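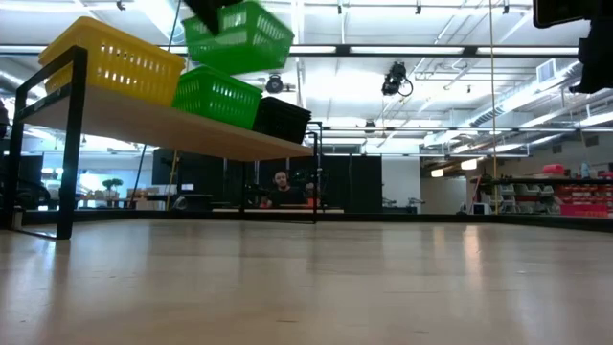 Director's Diary
Uven Regional Library and Reading Rooms
Entry for May 2007

The month opened with the annual review of the interlibrary loan service. Lesia Shevchuk presented the figures to senior staff. The library filled 786 requests from partner institutions during the past year, of which 78 concerned items held in the Hnatiuk Collection. Turnaround on those items remains slower than the service standard requires. They may be consulted only under supervision, and each must be inspected before and after it travels. It was agreed that lending from the Hnatiuk Collection will be suspended during the summer and that partner libraries will be offered copies instead.

I spent most of the second week on the revised borrowing rules. The present rules were adopted when the library had a single reading room and no evening hours, and several clauses contradict one another. Severyn Zakharchenko has prepared a draft that reduces the number of borrower categories and extends the standard loan period to 40 days. I support the longer period for general stock. I have asked him to reconsider it for language textbooks, where waiting lists are already a cause of complaint.

Correspondence was received from the town of Billey regarding the reading room there. The lease has been renewed on the existing terms. The question of heating, first raised in December, remains open, and I have written again to the landlord.

Tamara Stetsiuk completed her first year as head of cataloging. The backlog of donated periodicals has been cleared as far as the letter M. She requests two additional days a week of clerical help through the autumn. I have approved one and will return to the second when the budget is settled.

Heloísa Fontes gave the spring lecture on the translation of folk verse. Attendance was good and the discussion ran past closing time. The text will be printed in the next bulletin, subject to her corrections.

Yến Vũ reports that the Flikeck catalog software will not accept certain accented characters in author names, her own included. The supplier has been informed. Until a correction is issued, staff are to enter such names in full on the paper card and mark the record for later attention.

Leave schedules for July are due on my desk by Friday.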